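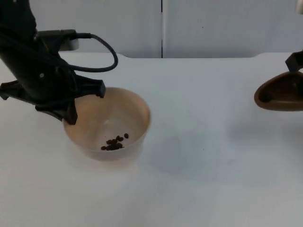
How to Spend a Port Day in Ikedthorpe Without the Ship's Tour Desk

The cruise line will tell you Ikedthorpe is a town you need help with. I doubt it. The place has one main street, one railway station and a harbor you can see from most of it. What you do need is a little preparation, because a lot of what gets sold to passengers here depends on them not having done any.

Before you sail

Find out where your ship will dock. There are two piers. Wustness is the deep-water one, out past the container yard, and the big ships go there. Smaller ships tie up at the town pier, and if yours does, you can skip the next section.

Check how many other passengers will be in port. The harbor office posts a berth list by the month, with the capacity of each ship. Ours was down for 2,808, and it was the only one in. With two large ships on the same day I would plan to be out of town by mid-morning.

Don't trust the words "open daily" on any attraction's website. Call or email. Several places open on a Sunday only if they have decided a ship is worth it, and the websites don't keep up.

Getting off the pier

You can't walk out of Wustness. The road belongs to the port and they will turn you back at the gate. Your choices are the ship's shuttle, sold on board as a day pass, or the number 24 city bus, which stops just outside the gate. A free port van takes you to the gate. The shuttle desk did not mention the van when I asked how people got to town, so ask about it by name.

Pay the bus driver by card. Sit on the left if you care about the view, though most of it is warehouses.

Booking the train

The Jiltdale excursion train is the one thing here I would book ahead. Do it directly with the railway. The ship's version was $99 a head for the same seats, plus a bus ride to a station you can reach on foot from the bus stop, and a "local refreshment" that I understand to be a cookie.

Step one: look up the all-aboard time, and use that one. The sailing time is later and no good to you.

Step two: choose a departure that gets you back to town at least 2 hours before it.

Step three: read the refund terms. If the ship skips the port, some tickets are refunded and some become a voucher, which is no use to anyone who lives on the other side of an ocean.

The ship will warn you that it won't wait for people traveling on their own. True, it won't. It is also a sales pitch, and a decent margin of time takes care of it.
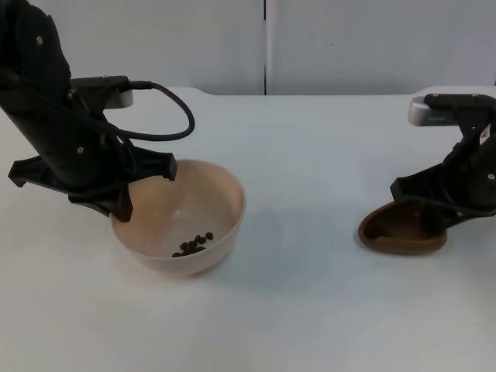 A reader signing as Macedo wrote in to say that the margin isn't enough in August, when the line is down to a single track for repairs and the afternoon train regularly sits outside Jiltdale waiting for the other one to pass. Take the morning departure or don't go, was the advice, and bring your own lunch.

I haven't been in August, so I'll pass that along as it came. The railway's own page says only that "minor delays may occur."

Eating and shopping

Walk two streets back from the harbor before you buy anything. The cafes along the front had separate menus for ship days, and I did not see a lower price on any of them. Shops with a sign saying "cruise passenger discount" deserve a second look at the tags.

Getting back

Catch the bus before the one you think you need. The line for the port van at the gate was nearly as long as the one for security, and the van is small.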